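Voyle Listings, condo and rental set

README, last touched in May by Tomos Rees

Status: usable. Docs behind the data as usual. Read the Known problems part before you train anything on the prices.

What's in it

Listing text for condos, townhouses and rentals, plus the structured fields that came with each one. Collected by Ikcombe from agents who signed the sharing form. 161 agencies, 17 metro areas. One row per listing per price change, so the same unit can show up more than once. That is on purpose. If you want one row per unit, group on unit_key and keep the latest.

Fields

unit_key: hashed address plus unit number. Not reversible, don't ask.
metro: short code, see metros.csv
headline: the line agents put on top. Often all caps.
body: the long description, as typed. Exclamation marks kept.
beds, baths: numbers. Half baths are .5
sqft: heated square feet where the agent said so, otherwise whatever they put
hoa_monthly: dollars. Blank means blank, NOT zero.
ask: asking price or monthly rent, depends on deal_type
deal_type: sale or rent
dom: days on market at the time of the row
parking: free text, a mess
remarks_private: removed. Column is still there and always empty. Will drop it next version.

Quick start

Unpack the archive, run load_voyle.py from the top folder, it writes a sqlite file next to itself. Takes 7 minutes on my laptop. Needs 16 GB of memory for the full join, less if you pass the metro flag and do one metro at a time. Python only, no other setup. If it dies on the encoding step you have the old archive, get the new one.
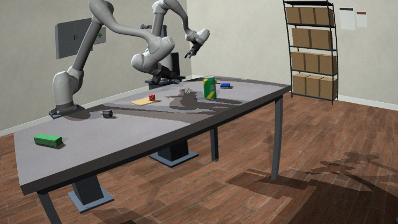 Don't open the csv files in a spreadsheet and save them back. Zip codes lose the leading zero and then nothing in the northeast joins. Have seen this three times now.

How the text was cleaned

Phone numbers and emails swapped for a token. Agent names too, where the matcher caught them. Street addresses out of the body, left in nowhere. Building names stay in. People search by building name and the whole point of the headline model was to see what a building name does for a listing.

Spelling not fixed. "Pied a tere", "marbel", "walk in closest", all in there. Same for abreviations: W/D, SS appl, FP, HDWD. There is a lookup in abbrev.txt, mostly Bimeo's work, good for condos, thin for townhouses.

Duplicates inside one agency removed. Duplicates across agencies kept, flagged with co_listed = 1.

Non-English listings moved to the folder other_lang. Same fields. Not checked by anyone who reads them, so treat with care.

Labels

The tone labels (plain, warm, hard sell) come from two raters at Grunness. They agreed most of the time on plain and hard sell. Warm is fuzzy. One rater put anything with the word "charming" under warm, other one read the whole thing first. Both sets of labels are in the file, tone_a and tone_b. No merged column, pick your own rule and say which one you used.

The view labels are keyword matches and nothing more. "City view" hits, "view the property" used to hit as well, fixed. "Partial view" counts as a view. So does "peek". Argue with me by email. 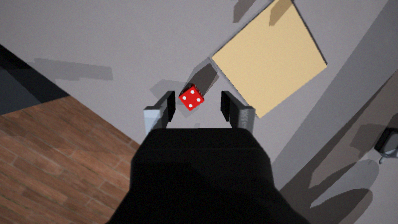
Amenity labels same deal. Pool, gym, doorman, roof deck, storage, pets. Pets is the weakest one. "Pet friendly" and "no pets" were both coming out as pets = 1 until Wednesday. Rerun if you pulled before that.

Splits

train, dev, test. Split by building, so units from one tower never land on both sides. Townhouses have no building id, they are split by zip code instead. If you make your own random split your scores will look great and mean very little, agents paste the same paragraph into every unit in the building.

Test prices are included. Please don't tune on them.

Known problems

- Rents and sale prices mixed up in a handful of rows. A $2,400 condo is a rental someone filed wrong. Filter on ask if it matters to you.
- sqft includes the balcony for some agencies. Can't tell which.
- hoa_monthly is sometimes yearly. Anything over 3000 look at by hand.
- dom resets to zero when an agent pulls a listing and puts it back up. Very common trick. relisted = 1 catches the ones with the same agency, misses the ones that switched.
- "Under $200,000" in a headline can outlive the price. Headline is not updated when ask is.
- Half the parking column says "see remarks". The remarks are gone.
- Luxury is over-represented. Cheap rentals hardly get a paragraph, so they failed the minimum length check. Should of lowered it.

Not for

Appraisals. Tenant screening. Guessing who lives in a neighborhood from how the agent writes about it. There are phrases in here that fair housing rules would not like, left in so people can study them. Don't train a listing writer on the raw body column and ship it.

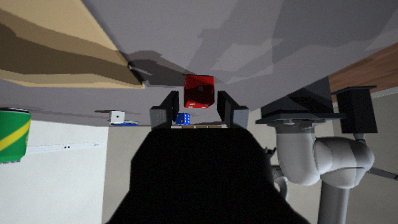
Changes

v4: pets fix. unit_key rehashed, old keys won't match, mapping on request.
v3: added relisted and co_listed. Dropped photo links, most of them dead anyway.
v2: building split in place of random split. Old numbers not comparable, sorry.
v1: first one out.

License and credit

Research use, no resale, no contacting agents found through the text. Cite as Voyle Listings, Ikcombe, with the version number. The version number is the part poeple forget.

Takedown requests: send the headline and metro to Tomos, row goes out in the next version. Bugs to the same place, with the row id please.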